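Paid Death Notices, Nuchit County: Indexing and Family Corrections
Progress report to the Kusent Fund
3 April 2024

You asked for a report on where the money has gone and whether the index is any use yet. I will take the second part first, as it is the one I have doubts about.

The grant was made so that families could find an old death notice by the name of the person who died, by the names of the survivors, or by the church or funeral home. The first of these works. The second works when the notice was typed by somebody careful. The third hardly works at all, and I would ask you not to repeat the line in our original application about "full search by congregation." I wrote that line and I should have known better.

Old notices were paid for by the line, and people cut them to save money. A man's second wife drops out. Grandchildren become "several grandchildren." Baptist churches with the same name in different towns are given by the short name, because every reader of the paper at the time knew which one was meant. We can't get back what was never printed, and I don't believe software that claims to.

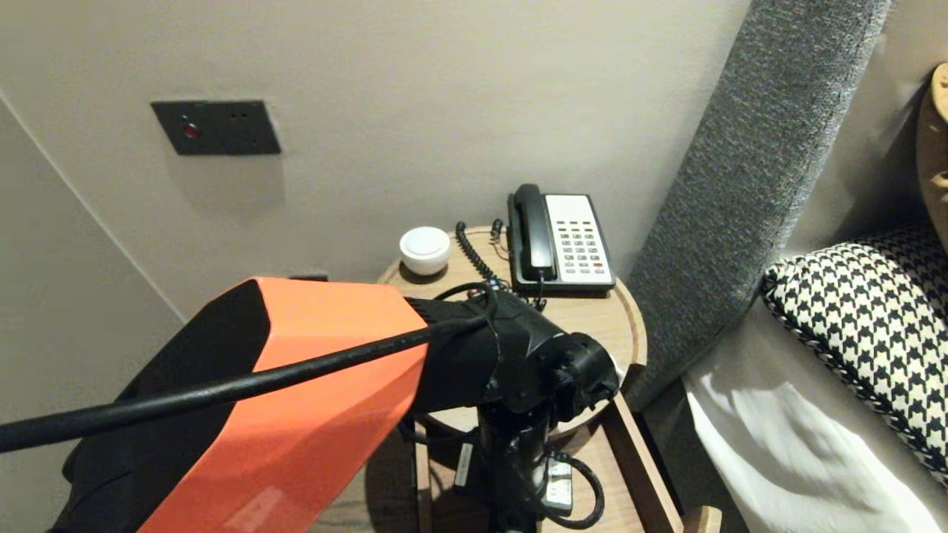 How many notices have been checked against the printed page by a person?

So far 393, counting only those where a second reader agreed with the first. Another 88 have been read once and are waiting. The figure you will see on the Skurinon dashboard is a good deal higher, but it counts every notice the system has opened, including blank scans and one run of classified ads for used tractors. Please use ours.

On the reading itself. Brerkex supplied the text recognition under the contract you approved, and on clean pages it does well. On the pages we care about most it does badly. The older film is scratched, the type is small, and the software has a habit of filling a gap with a likely word. "Survived by" and "preceded in death by" are the two phrases that matter most in any notice, and a smudge in the wrong place has moved living people into the second list. In one case the family noticed before we did. They were kinder about it than I would have been.

We have since stopped publishing any machine-read notice until someone has looked at those two phrases. It slows things down a lot. I would rather be slow, and I think the fund would too if it got the phone call.

Middle names, maiden names and nicknames are a separate headache. The notices put a nickname in quotation marks, or in parentheses, or simply use it and leave out the legal name. Our plan called for every person to have one "preferred name" field. That was a tidy idea, and it lasted until the first woman who was known by one name to her own family, another to her husband's, and a third at work. We now keep all the names as printed and let any of them be searched. The preferred name field is still in the database, mostly empty, and I suggest we stop paying for it. 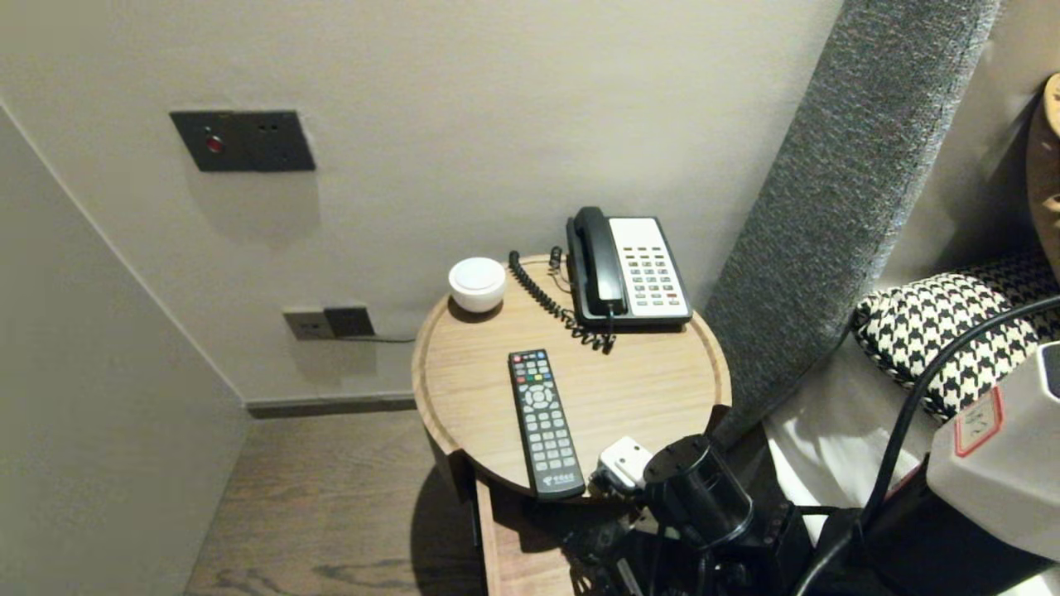 Skurinon sees it differently. Their answer, sent when we raised the name field in writing, was that a single preferred name is what keeps the search results clean, that users get confused when the same person shows up under several spellings, and that families will fill in the field themselves once the correction form is easier to find.

I have some sympathy with the first point and very little with the last. The correction form has been on the front page the whole time. People use it, but not for that. They write in to say that a date is wrong, that the town was left out, that he served in the Army and not the Navy, that she hated being called Peggy. A few write to say that the notice is correct and they wish it had said more. There is no box on the form for that, and we have been keeping those letters in a folder. 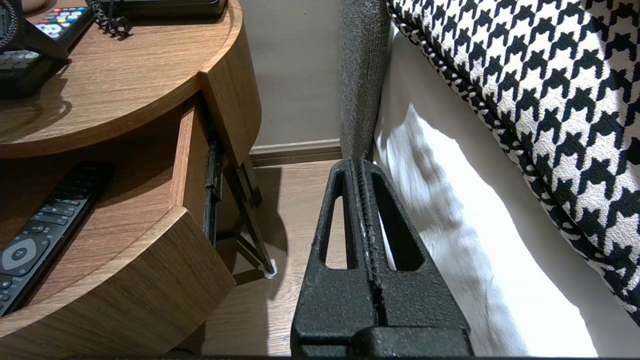
Chaminda Karunaratne

Spending. The scanning line is used up, as expected. The reading line is behind, which sounds like a saving and is not; the work is still there and it will cost what it costs. Travel was under budget after two of the county libraries agreed to lend their film instead of having us come to them. The outreach line has been spent on five evening sessions with local families, and I am not convinced by the results. Attendance was fair. Most people came to ask about one relative, got an answer or didn't, and went home. That may be exactly what a project like this is for, but it isn't "community engagement" in the sense the budget uses it, and I am not going to dress it up.

Permissions. The newspaper's present owner has agreed to let us show notices more than a generation old. For newer ones they want a fee for each view. I have said no to that twice. A family that paid the paper to print the notice should not find strangers being charged to read it, and I doubt the owner would make enough from it to cover the billing. Talks go on. If you have any pull there, now would be a good time to use it.

Removal requests. We have had a few, nearly all about living survivors whose names and home towns appear at the foot of a notice. We hide the survivors' names when asked and leave the rest. One caller wanted an entire notice taken down over a quarrel about who was listed first among the children. We declined, since the page was printed that way, and offered to attach a note. The offer has not been taken up.

What I would like from the fund is permission to move the unspent part of the name field work to second readers, and to drop congregation search from the promised features until somebody shows me a version that can tell one First Baptist from the next. Skurinon has offered a demonstration. I will go, and I will bring our worst pages with me.

The next report is due in August. By then the notices that have been read once should be finished, provided the readers we have now stay on. I can't say more than that about the rest of the film.
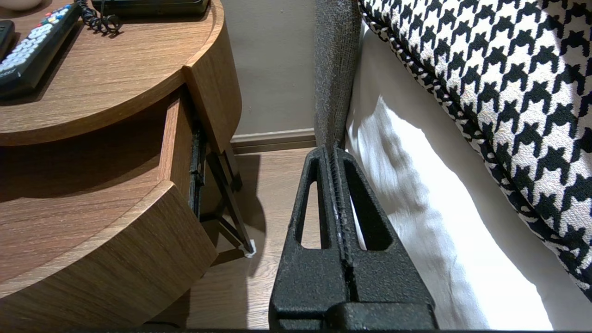 Bedside table with television remote.

Attached: reading log, list of film reels by library, letter to the newspaper's owner, correction form as it now stands.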